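Lendura Opens Free Clothing Room on Nakajima Street

Walk-in service will offer sorted, folded clothing to households three days a week

Lendura, the neighborhood clothing exchange, will open a permanent clothing room at 47 Nakajima Street in March. The room replaces the monthly pop-up tables the group has run out of borrowed space for the past four years. Anyone may take clothing from the room at no charge, and no proof of income or address is required.

Doors open at 10 a.m. on the first Wednesday of the month. Regular hours after that will be 10 a.m. to 6 p.m., three days a week, with the full schedule posted at the entrance and on the Lendura website.

The pop-up tables gave out 2,939 pieces of clothing last year. Of those, 1,506 were T-shirts and other everyday tops, which made them the most requested category by a wide margin. Children's pants were second. Winter coats were third, though most of those went out in a single month.

"People came in looking for something to wear to work tomorrow or to school on Monday, and we had them digging through bags," said Kanako Onishi, director of Lendura. "With a room of our own we can put things on shelves by size and leave them there. That will save everybody time."

Clothing that comes in will go through the same steps each time. Items are checked for stains, tears and missing buttons, washed if needed, and laid out flat on a padded table. Shirts are smoothed by hand from the collar down, folded to one width, and stacked with the size facing out. Pants are folded in half lengthwise and then in thirds. Sweaters are never hung.

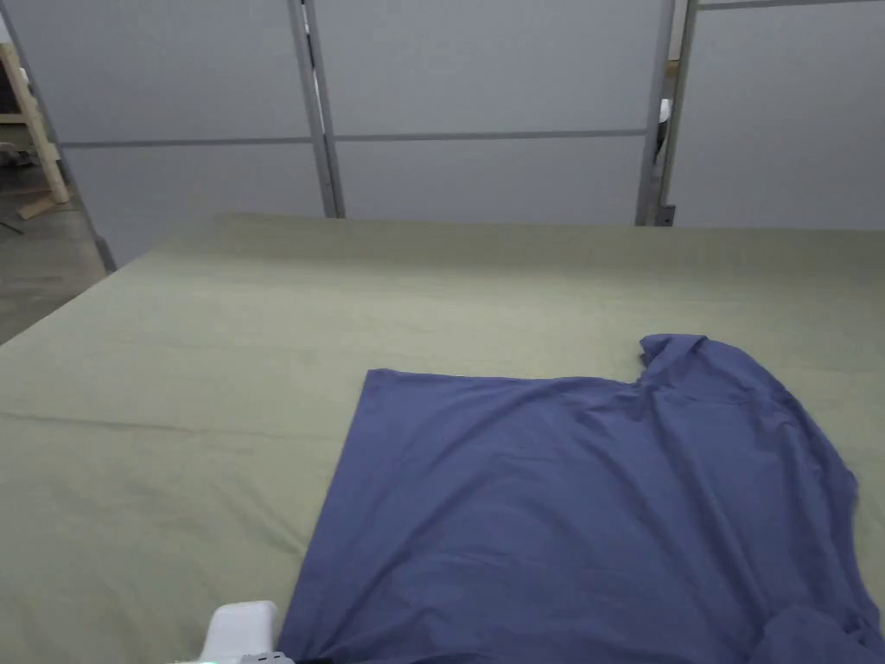 The folding method was worked out with Wirkudance, a local laundry and garment care company that is also supplying the washers and dryers for the room. Wirkudance staff will teach a short class on folding and stain removal once a month during the first year. The class is free and open to the public, and no sign-up is needed.

Kiyoshi Wada, operations manager at Wirkudance, said most of the work is in getting the fabric flat before the first fold.

"If the hem is bunched up when you start, it stays bunched up all the way through, and the stack leans," Wada said. "Spread the shirt out, pull the sleeves straight, run your hand across it, then fold. A person who has never done it can learn in one afternoon."

Shelving for the room comes from Leno, which built the units to fit the shirt stacks. Each shelf is labeled by size in large print. Adult sizes run along the left wall from the entrance, and children's sizes are on the right at a lower height. Shoes and bags will have their own corner near the back. There are two fitting rooms, one of them wide enough for a wheelchair or a stroller.

Visitors may take up to 12 items per person on each visit. Socks and underwear, which are accepted only new and in the package, do not count toward the limit. There is no cap on the number of visits.

Lendura is asking residents for donations ahead of the opening and hopes to have 300 more adult shirts on hand by the first day, especially in sizes large and up. Donations should be clean and dry. Bags may be dropped off at the side door on Nakajima Street during business hours. Please do not leave bags outside overnight.

The group cannot take bedding, curtains, pillows, swimwear, or clothing with company logos larger than a hand. Items that cannot be given out but are still usable as fabric will be cut into rags and offered to local repair shops.

Helpers are also wanted for two-hour shifts sorting and folding. No experience is needed, and training is given on the first shift. Helpers under 16 must come with an adult. Those who would like a shift can stop by during open hours or fill out the form on the Lendura website.

About Lendura

Lendura collects, sorts and gives out used clothing free of charge. It is supported by individual gifts and by local businesses.

Press contact: Kanako Onishi, Lendura, 47 Nakajima Street. Reporters and photographers who would like to visit the room before it opens may arrange a time through the contact form on the website.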